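Putico Laundry Log

Version 2. Data card and usage notes.

Overview

Putico is a small table of household laundry records kept by hand in shared buildings. Each row is one wash cycle: what went in, which program was run, how long it took, how the load was dried. It was put together for comparing label instructions with what people do at home, and for testing drying-time estimates. It does not measure cleaning performance.

Version 1 used free text for fabric. Version 2 replaces it with a fixed list and keeps the old wording in fabric_note.

Files

loads.csv – one row per wash cycle
items.csv – one row per item type within a load
machines.csv – one row per washer or dryer
labels.csv – care label text, typed in as printed
units.txt – units and rounding rules

All files are UTF-8 with a header row. The separator is a comma. Empty means not recorded; zero means zero. Older exports from the Busevus script wrote "n/a" in both cases, and these were fixed by hand where the paper sheet was still available.

Fields in loads.csv

load_id: integer, unique, not reused after deletion
machine_id: matches machines.csv
month: name of month only, no year
start_time: 24-hour clock, rounded to the nearest 15 minutes
program: text as shown on the dial or panel
temp_set: degrees Celsius, as selected, not as measured
spin_set: as selected; empty if the machine has no spin control
dry_method: line, rack, tumble, flat, mixed
dry_minutes: time until the household called the load dry
softener: yes, no, empty

Fabric list

The list has cotton woven, cotton terry, linen, wool, polyester, polyester blend, microfiber, down, and other. Cotton terry and microfiber are kept apart even when the item name is the same, so a bath towel may appear under either. If the care label was missing, the household's own guess was entered and label_seen was set to no. Filter on label_seen before drawing any conclusion about fiber content.

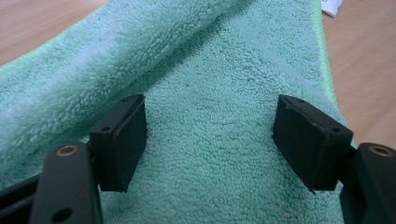
Blends are coded by the larger fiber. An even split is coded as polyester blend whatever the other half is. This is a known weakness and will stay as it is in version 2, as changing it would break the join with labels.csv.

Collection

Households filled in a paper sheet kept next to the machine. Sheets were typed up monthly with the Kravets entry form, which rejects unknown machine numbers and temperatures above 90. It does not reject impossible times. A load that ends before it starts is almost always a load that ran past midnight; the checker adds a day and sets time_fixed to yes.

Machine 33 was replaced in March and the new one was given the same number by mistake. Rows before the change now carry the suffix "a". If you downloaded the table earlier, get it again.

Known problems

Dry is a judgment. Two households in the same building can differ by an hour or more on the same kind of load. Use dry_minutes within a household, not across households.

Room humidity was not recorded. Rack drying in January looks slow next to tumble drying, and part of that gap is the unheated drying room in one building.

Softener use is underreported. The box was at the bottom of the sheet and was often left blank. Blank is stored as empty and should not be read as no.

Item counts for socks are unreliable. Some sheets count pairs, others count single socks. The column sock_unit exists but is mostly empty.

Loading

Read load_id and machine_id as text. The suffix on machine 33a will otherwise turn the column into a mixed type or drop the rows, depending on your tool. Dinasis users should switch off automatic date detection – it turns bare month names into the first day of the current year.

Changes

2: fixed fabric list, label_seen added, machine 33 split, time_fixed added
1: first release

Terms

Free to use and change with credit to the Putico table. Please report wrong rows by load_id. Corrections to labels.csv need the full label wording, including fiber percentages and any drying symbols written out in words.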